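Jars and Tubs: Kitchen Storage Gallery

June 2022

Malte Wegener keeps this page of the containers that pass across the long table at Urneck. Most are ordinary food jars and tubs, saved after the contents were used up. Click a thumbnail for the large version. Captions are by Malte unless marked otherwise.

1. Shelf at Urneck, upper row
Tall jars for pasta and dried beans. The lids came in a box of 31 from Brarkix and fit nearly everything on this row.

2. Shelf at Urneck, lower row
Shorter jars, mostly for spices and tea. Labels go on the lid here, where they can be read from above.

3. Pickle jars after soaking
Six jars from the Trurkunska market stall. The paper came off after a night in warm water. The glue needed cooking oil and a rag.

4. Lid drawer
Metal lids on the left, plastic on the right. Rusted ones get thrown out in June.

5. The table, with jars and a clear container
Glass jar with a gold metal lid, clear jar with a green and clear lid, small yellow container near them.

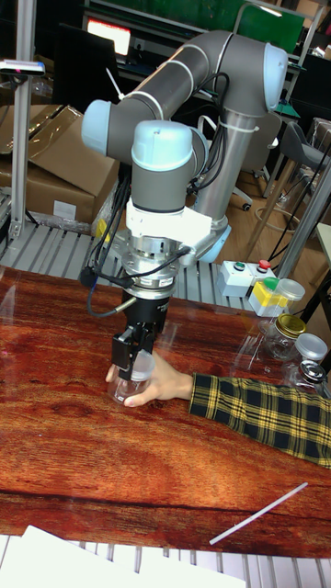 Clear plastic is handy for buttons, screws and other small things, but it scratches sooner than glass and holds on to the smell of onions. We use it for dry goods only.

6. Samir's pantry
Two shelves, all glass. Caption by Samir: "The big one at the back is for rice."

Gallery viewed 977 times. Back to Kitchen index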